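Replacing and Re-registering the Wrist Camera on a Tabletop Pick Cell

Applies to: Postma bench cells with the Vurnura wrist camera bracket, two-finger gripper
Author: Verna Tran, Hedton site
Last revised: 17 May 2025

This procedure covers removal of a failed or drifting wrist camera, fitting of the replacement, and the re-registration needed before the cell goes back to pick-and-place work. It does not cover the overhead camera, which has its own page. Allow a full morning the first time.

When to do this

Replace the camera if the image drops out when joint 6 turns past 90 degrees and a new cable does not cure it, if the lens is scratched, or if the focus ring no longer holds. If picks have simply moved to one side by a few millimeters, skip to "Registration" and run that section alone. A shift of that kind is usually a loose bracket.

Tools and parts

2 mm and 2.5 mm hex keys
Torque driver, low range
Replacement camera and cable, bagged
Medium-strength threadlocker
Lint-free wipes
Calibration board, 13 columns
Four cable ties, narrow

Removing the old camera

Move the arm to the service pose. Open the gripper fully. Power down at the controller and lock out the supply. The brakes will hold the arm, but keep one hand under the wrist while the bracket screws are out.

Cut the tie nearest the camera first, then work back toward the elbow. Note how much slack there is in the loop at joint 6 before you disturb it. The new cable needs the same loop. Too short and it pulls on the connector at full rotation. Too long and it catches the finger carriage.

Unplug the connector by its shell. Remove the two bracket screws, slide the bracket toward the flange, and lift the camera clear. Wipe the old threadlocker out of the holes.

Fitting the replacement

Seat the camera against both dowel pins. If it rocks, there is dirt or a burr on the pad. Clean it and try again; do not pull it flat with the screws. Apply one drop of threadlocker per screw and tighten in two passes to the value on the bracket drawing. The Zodcombe cells use the older bracket with longer screws, and the two sets are not interchangeable.

Plug in the connector, dress the cable, and fit the ties loosely. Restore power. Jog joint 6 through its whole range at low speed while watching the cable, then snug the ties and trim the tails.

Exposure and white balance

Load the bench lighting preset and let the lamps warm up for ten minutes. Turn off auto exposure and auto white balance. Both will chase the work surface as the arm moves, and a pale table makes this worse.

Set exposure with ordinary work items on the table, placed as they would be for a pick-and-place run. Bring the wrist to the approach pose. Start at a shutter value of 3000 microseconds and adjust in small steps. The table should stay just short of clipping, and the weave on a dark basket should still be readable. If the weave has gone to solid black, add light before adding gain.

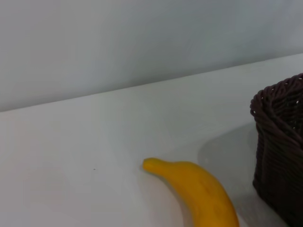
Lock white balance against the gray card and save the values under the serial number of the new camera. The old values will load without any warning if the profile still points to the previous unit, so open the profile and read the serial back.

Check focus at the approach height, then at the grasp height. The focus ring is a compromise between the two. Favor the grasp height and lock the ring with its set screw.

Registration

Clamp the calibration board flat on the table. Run the hand-eye routine from the maintenance menu. It visits 49 poses and stops at each one until the arm settles. Keep hands off the bench while it runs.

Read the residual when it finishes. Accept anything under 0.4 pixels. Between 0.4 and 0.8, wipe the board and the lens and run it once more. Above 0.8, go back to the bracket. A second run on a loose bracket gives a different bad number and wastes the time.

Write the new transform to the controller and restart the vision service. The transform is only read at startup.

Acceptance check

Place a soft-sided item and a basket at the marked test positions. Run the pick-and-place test at 20 percent speed with a finger on the stop. Watch where the fingers center before they close. If they land off center in the same direction every time, the transform was not written. If the direction varies, look at the cable and bracket again.

Raise the speed to normal and run the short test set. Log the residual, shutter value, and camera serial on the cell sheet. Inspect the cable loop again after 400 cycles and replace any tie that has slipped.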